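Automation in Everyday Work
Handout 3: Can a machine clear the kitchen yet?

Read this before the seminar and bring it with you. The Zirnside shop-floor notes from last time are still needed for the second half.

Last time we looked at the packing line at Hadum, where the parts arrive one at a time and always the same way up. A machine does well there. A kitchen is harder, and the trouble usually starts at the sink. A person clearing up barely thinks about it. A machine has to decide what each thing is, whether it belongs there, how to hold it and where it should go next. Every one of those steps can fail separately.

Much of this work is now tried out in simulation first. A simulated kitchen costs little to reset and nothing gets broken. 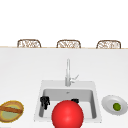 Simulation has limits that you should be able to state in the exam. Contact is the weak point. Real crockery slips and real bread crumbles, while a sponge changes shape when it is squeezed. Most simulators treat objects as hard and smooth. A grasp that works on the screen may fail on a real plate with grease on it.

Task wording matters as well. "Clear the sink" sounds simple, but it leaves a good deal out. Should food on a plate be kept or thrown away? Should the plate and the food be moved together, or the food first? People settle this from habit. A machine needs it settled in advance, or needs some way of working it out.
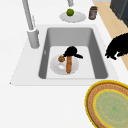

The Sasava exercise, which we shall use in the seminar, treats the job as a chain of short moves: find, reach, grip, lift, carry, put down. Each move is scored separately. In the April run there were 1,103 attempts at a full chain, and 800 of them were completed. Look at where the others stopped before you draw any conclusion — a failed grip and a plate put down in the wrong place are both marked as failures, but they call for different repairs.

The Vitale paper takes the other view and scores only the final state of the counter. Read section 2 and skip the appendix.

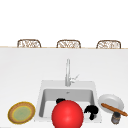
Fig. 3. Simulated sink and counter with a red ball in the basin.

For the seminar

Write half a page on one household chore you know well. Break it into moves and mark the one you think a machine would find hardest. Say what the machine would have to sense at that point, and what a person does when it goes wrong.

Compare your chore with one job from the Zirnside notes. Which of the two has the more fixed starting position?

Written work is due by 10th August. The seminar is in room 23.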